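March 27, 2021

Madder vat, second try on the Contreras wool. Weighed out 345 g of dry skeins and got them soaking before I'd even taken my coat off, then forgot the alum and had to start the mordant bath late. My fault, I was talking to Ximena about the Wunermont order!

The color is much closer to brick than last time. Natalia thinks it's the chalk. I think it's the heat — I kept the pot lower and stirred less, and the brown cast I complained about in the last batch is mostly gone. We should really do one with chalk and one without before we argue any more (Eustaquio, please label them this time).

Skein 3 came out streaky at the tie. Looser ties, and figure eights only. I redid two of the ties and they look fine, but the streak is there for good, so that one goes in the sample drawer.

Wash test still to do. Hand rinse first, then one machine cycle with the white cotton strip sewn on. Lot 1481 bled pink all over its strip and I'd love to know why, same roots, same supplier.

Out of cream of tartar. Montserrat has the Hiseo catalog, ask her for it.

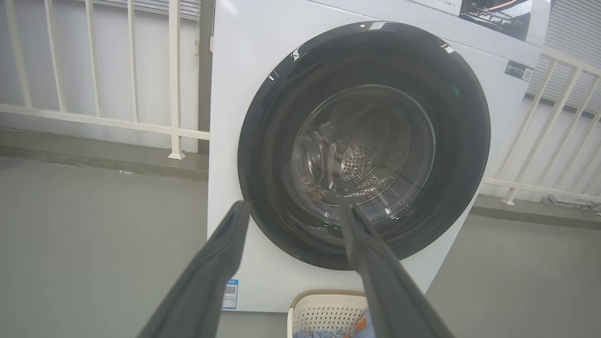

Natural Dye Group, Textile Workshop

Hermenegildo wants the fading cards in the south window by early April. Half of each card covered with foil, please, and write the dye on the back in pencil — the marker faded faster than the weld did.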